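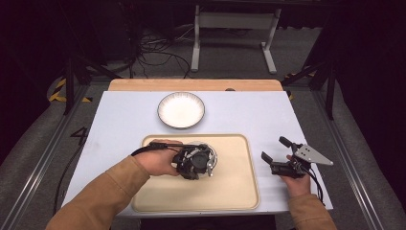 ¿Cuántas demostraciones hacen falta para que una política aprenda a poner la mesa? Con 300 ya recoge un plato, pero para colocarlo bien en una mesa que no ha visto nunca hicieron falta 2,150.

Eso decía el borrador. Lo leí en voz alta a las cuatro de la mañana, en el laboratorio de Lundlow, y me sonó a mentira. No lo era. Los números cuadraban. Tres semillas, tres curvas, todas subiendo igual de despacio.

Pero faltaba lo otro. La duda.

Volví a los registros. Café frío, el ventilador del servidor zumbando. Abrí los episodios de enero, los de Gornier, y los puse a doble velocidad. Manos que van, manos que vuelven. En los buenos había siempre una pausa antes de cerrar la pinza. Medio segundo, nada. El filtro de Perkitz las cortaba todas por «tiempo muerto».

Las cortaba todas!

Quité el filtro. Reentrené con las 300 de siempre, ni una más. Me dormí encima del teclado, creo que escribí una linea entera de eñes.

Cuando desperté había luz en la ventana y la evaluación seguía corriendo. El brazo bajó hacia un plato. Se paró. Yo tambien me paré, con la taza en el aire. Parecía que pensaba, ya sé que no, ya sé lo que es una distribución de acciones, pero se paró igual que nos parábamos nosotros. Luego cerró y lo levantó limpio.

Otra vez. Otra.

Borré el párrafo de las 2,150. Lo volví a pegar. En Giannakopoulos esperaban el texto a mediodía y no tenía ni título, solo una gráfica a medias y una palabra en el margen, pausa, subrayada demasiado fuerte.

Lancé la segunda semilla y fui a por mas café.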